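Dellbridge Opens Sampling of Low-Power Display Interface Chip

PRUSTHOLM – Dellbridge, a designer of mixed-signal semiconductors, announced in February that it has begun sampling the Worku family of display interface chips to selected customers. The family is intended for portable medical monitors, point-of-sale terminals, and vehicle dashboards, where board space is limited and signals must travel between a processor and a screen through narrow cables.

The first device in the family, Worku 10, combines a transmitter, a clock recovery circuit, and a power management block in a single package. Customers who use separate parts for these functions today will be able to remove the external clock source and its supporting components from their designs. The company has prepared reference layouts for two-layer and four-layer boards.

"Our customers have asked for a part that they can place near the connector and then leave alone," said Kaan Altıntaş, chief executive of Dellbridge. "Worku was planned from those conversations, and the engineering teams in Prustholm have held to that request from the first draft of the specification."

Development of the Worku family took 21 months. The analog circuits were designed in Prustholm, while the digital control logic was written jointly with Kustinach, a design services firm that has worked with Dellbridge on two earlier product lines. Under the agreement between the companies, Kustinach will also maintain the software drivers and publish updates to registered customers.

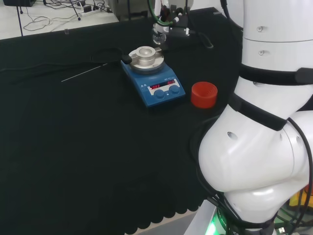

Qualification and Supply

During qualification, 1363 devices from three production lots were tested across the full operating temperature range. The results are set out in a report that is available to customers under a confidentiality agreement. Erhan Bozkurt, director of quality, said that the same test program will be used in volume production, so that customers can compare their own incoming inspection data with the published limits.

Dellbridge will supply the device on reels and in trays. Evaluation boards may be ordered now through the company's regional sales offices – each board is shipped with a cable set, a printed quick start guide, and access to the driver library. Volume production is planned for the second half of the year.

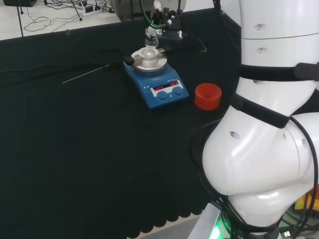

Work table with hotplate stirrer.

Existing customers of the company's earlier transmitter parts will continue to receive them. Dellbridge has no plan to withdraw those products and will give written notice of any change to their status. A migration guide, prepared by applications manager Ilgın Işık and her team, explains the differences in pin assignment and supply voltage.

About Dellbridge

Dellbridge designs and sells interface, timing, and power management chips for makers of industrial, medical, and automotive equipment. The company is based in Prustholm and sells its products directly and through distributors.

Media contact: Songül Kaplan, Corporate Communications, Dellbridge, Prustholm, extension 3304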